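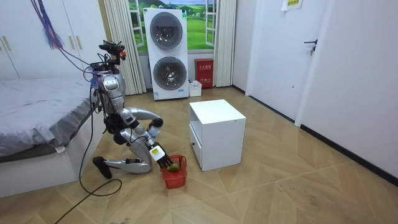 *Bedroom floor, with the little red basket.*

# Starting Solids: The Questions I Get Most

I've been running a feeding group for parents out of Festside for a while now, and my own two kids are well past the mashed banana stage. I'm a mom, not a doctor. If your baby was early, has allergies or reflux, or isn't gaining the way they should, please talk to your pediatrician before you listen to me!

**When did you start?**

With my first, a little before six months. With my second, a bit after, and mostly that was about him. He could sit up in the high chair without sliding sideways, he'd stopped pushing everything out with his tongue, and he was watching my fork like a hawk. I'd go by those signs (and your doctor) before I'd go by the calendar.

**Cereal first, or vegetables?**

We did cereal first with my daughter because that's what my mother told me to do. She hated it. With my son I went straight to sweet potato, and he ate it off the spoon, the tray and his own elbow. Ask at your checkup if your baby needs the extra iron, but otherwise I wouldn't lose sleep over the order.

**How much should she be eating?**

Less than you think. I remember being so proud of a whole bowl of squash I'd made, and she had 2 spoonfuls and that was lunch. For the first few weeks it's mostly practice, and the breast milk or formula is still doing the work.

**My baby gags on everything. Is that choking?**

This one scares everybody, and it scared me. Gagging is noisy - coughing, sputtering, a red face - and babies do a lot of it while they learn. Choking can be silent. Take an infant first aid class before you start. Chenxi Guo teaches the one I went to and she let me do the back blows over and over until I stopped shaking. Stay in the room, keep baby upright, and skip the whole grapes, nuts, popcorn and hot dog rounds.

**Do I have to make my own food?**

No! I made my own for the first one, in ice cube trays, and labeled them with masking tape that fell off in the freezer. So then we had green cubes and orange cubes and a lot of guessing. With the second I bought jars whenever I felt like it. They both grew. If you do use jars, spoon some into a dish and feed from that, because once the spoon has been in baby's mouth you can't save what's left in the jar.

**What about honey?**

Not before the first birthday, at all, and that goes for honey baked into things too. Tell the grandparents. Tell them twice.

**Will solids help him sleep through the night?**

Mine didn't. My son had a huge dinner of oatmeal and pears one night in December and I went to bed feeling very smug, and he was up at one, three and four-thirty. I've had moms swear to me it worked for them, so who knows, but I wouldn't start early hoping for it.

**Will I have to stop nursing?**

Not unless you want to. I nursed my daughter for 19 months, and for most of that she was eating whatever we ate. In the beginning I'd nurse first and offer food a bit later, when she wasn't starving and furious. Later on I switched it around. My supply dropped slowly and I was never very uncomfortable, but a friend of mine cut out feedings fast and got a plugged duct, so go easy if you can.

**He spits out every green thing. Should I give up?**

Keep putting it out there, a tiny bit, with no fuss. Peas took us forever. Ilse Wendt, who started the group before I took it over, used to eat a spoonful herself with a lot of mmm noises, and I felt ridiculous copying her, but my son thought it was hilarious and opened his mouth. Don't force it, though. If he turns his head away, lunch is over.

**How do you deal with the mess?**

Old shower curtain under the high chair. Bib with sleeves. On hot days, just a diaper. Carrots stain, so rinse in cold water right away and don't put the good outfit on until after breakfast. I learned that one at a christening.

**When can she have a cup?**

We gave ours a little plastic one at six months with a sip of water in it, mostly to play with. Most of it went down her front. She got the hang of it somewhere before her first birthday and the bottle went away a few months later, with some crying (hers and mine).

**Can I come to the group if my baby hasn't started yet?**

Please do! Lots of people come just to watch and ask things. Bring a bib anyway, and a snack for yourself.

Last updated 5 Aug 1999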